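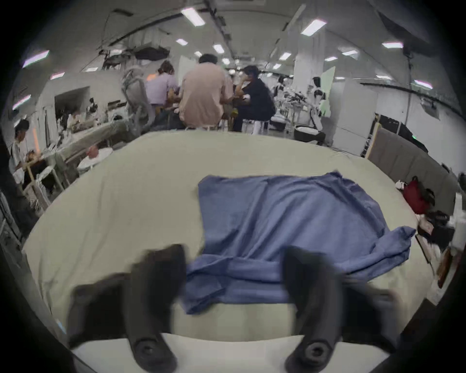
Verkgate Double Bass Stand, folding, with bow holder

Product details

The Verkgate is a floor stand for upright bass, made for small clubs, rehearsal rooms and teaching studios where the instrument has to stay out on the stage between sets. It holds a three-quarter size bass upright with the endpin in or out. Fedico has stocked it since July, and it replaces the older Grundora stand, which is no longer made. Spare parts for the Grundora are still listed under Accessories.

The frame is steel tube with a black powder finish. The base folds flat in one movement and locks with a single pin at the front. Two padded arms carry the lower bout and a third pad rests against the back of the body. The arms are set by hand with wing bolts, so no tools are needed on the night.

The bow holder clips to either side. It takes French and German bows. If the player doesn't use a bow, it comes off and stores in the bag.

Who it suits

Most of the stands we sell go to venues with a house bass. A bass laid on its side by the piano takes up a good part of a small bandstand and is easy to trip over in the dark, particularly when a quintet is changing over. Standing it up gives the drummer room to get past. The base is narrow enough to sit between a baby grand and a drum riser on most club stages.

It is less suited to players who travel by train or on foot. The stand is heavy for its size, and the bag has a hand strap only. For travelling players we suggest the lighter Neagu stand, which has a smaller base and should not be left unattended with an instrument in it.

Specification

Folded depth: 23 cm
Arm pads: 2
Rear pad: 1
Height settings: 3
Maximum load: 50 kg
Finish: black
Fits: three-quarter and seven-eighths bass
Does not fit: cutaway electric uprights, five-string basses with extra wide lower bouts
Supplied with: bow holder, carry bag, spare locking pin

Note on varnish

The pads are closed-cell foam under a woven cover. They are safe with modern lacquer and most oil varnishes. Older instruments with a soft spirit varnish can mark if they rest on any pad for a long time in a warm room. If your bass is one of these, fit the cotton covers, sold separately, and don't leave it in the stand overnight. The covers can be washed at a low temperature and should be fully dry before they go back on.

Setting up

Open the base until the pin clicks. Set the rear pad first, then bring the arms in until they touch the ribs without gripping them. Check the wing bolts after the first evening's use, as the threads settle a little. On a sloping stage, turn the stand so that the slope runs from back to front.

Customer comments

"We have two of these on the bandstand, one for the house bass and one for whoever is visiting. Solid. I would like a longer strap on the bag." Catinca Bogdan

"Took me a minute to work out that the bow holder goes on from underneath. No trouble with it after that. The feet grip well on a painted floor." Relu Dumitrescu

Delivery and returns

Stands are sent by courier in one box. Stock orders leave the warehouse within three working days. Returns are accepted if the stand is unused and the bag and locking pin are included. We can't take back pad covers once the packet has been opened.

Venues ordering for more than one stage can ask for a trade account. Please give the name of the venue and a contact who will be there during the day to sign for the delivery.

Page last updated November 10, 2023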